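Ticket: Phone dropped in toilet, will not charge
Product: Brarkex handset, 64 GB
Store: Lemirport
Status: Closed

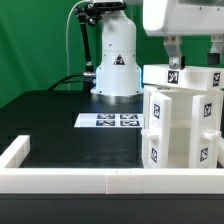
Customer dropped the phone in the toilet at work on Monday and fished it out within a minute. It was switched on at the time. She dried it with a towel, left it in a bag of rice overnight and then put it on the charger, which brought up the moisture warning. I asked her to describe the icon, as there are two. She first said a triangle with a dark symbol inside, much like the warning sticker on the front of a white robot arm base, and later confirmed it had a water drop beside it. Told her to unplug it and leave it off.

Update 1
Phone received at the Skusedmont bench. Rice starch in the charging port, cleaned out with a soft brush. Liquid indicator in the SIM tray has changed colour. Battery reads 1,553 cycles, well past the 700 we normally replace at.

Update 2
Board cleaned, port and battery replaced. Charges at the normal rate. Speaker still muffled — second clean booked.

Update 3
Speaker fine after 2 cleans. Photos intact, about 1,000 of them. Customer asked if Shevchuk cover applies. It does not cover liquid, so invoiced at the standard rate. Closed.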